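Subject: Re: [textiles-care] Shrinkage on cotton jersey after line drying vs. tumble
Date: June 2022
List: Vedbridge Textile Care

Replying to the open points below. I have trimmed the quote to the parts I can answer.

> We washed the same jersey twice with the Trostarska powder, once at the
> short setting and once at the long one, and the long cycle gave a length
> loss we can't explain by temperature. Both were tumble dried. Is the
> cycle time enough to do that? And does anyone condition samples before
> measuring, or do you measure straight out of the drum?

Cycle time alone can do it. Jersey is knitted under tension and finished under tension, and agitation lets the loops relax toward a shorter, wider shape. A longer cycle means more agitation, so you get more relaxation at the same temperature. Look at your width figures. If the width held or went up while the length dropped, you are seeing relaxation of the knit. Loss in both directions is a different problem and I would look at the dryer first.

On conditioning: yes, always. Cotton measured straight out of the drum is drier than the air in the room and will read short. I lay pieces flat, without pulling, and leave them overnight before I touch a ruler.

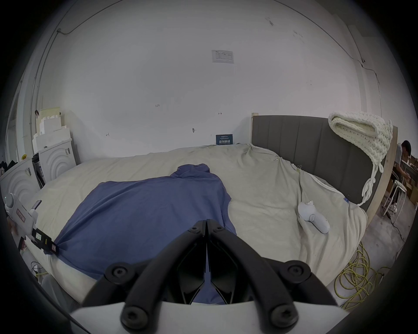
Marking matters as much as conditioning. I sew the bench marks with a contrasting polyester thread, 300 mm apart, three pairs in each direction, at least 50 mm in from any hem or seam. Laundry pen spreads on jersey and the edge of the mark moves by a millimeter or more, and that is a third of a percent on a 300 mm gauge length. Smooth the cloth with the flat of the hand, never by tugging the corners.

For comparison, my last set on a plain single jersey, all at the same wash temperature:

57-minute cycle, line dried: length down 7 mm
137-minute cycle, line dried: length down 11 mm
137-minute cycle, tumble dried: length down 19 mm

Gauge length 300 mm throughout, mean of three pairs, first wash only. The dryer cost more than the extra wash time did. I stopped the tumble runs on the moisture sensor, and the Lencho manual gives no residual moisture figure for that stop, so treat the last line with some caution.

> Would the Histville method sheet be a better starting point?

It is fine for wovens. The load size it asks for is too small for knits in a front loader, in my view. Make up the weight with ballast of similar cloth and write down what you used.

If you rerun, please post the width figures too.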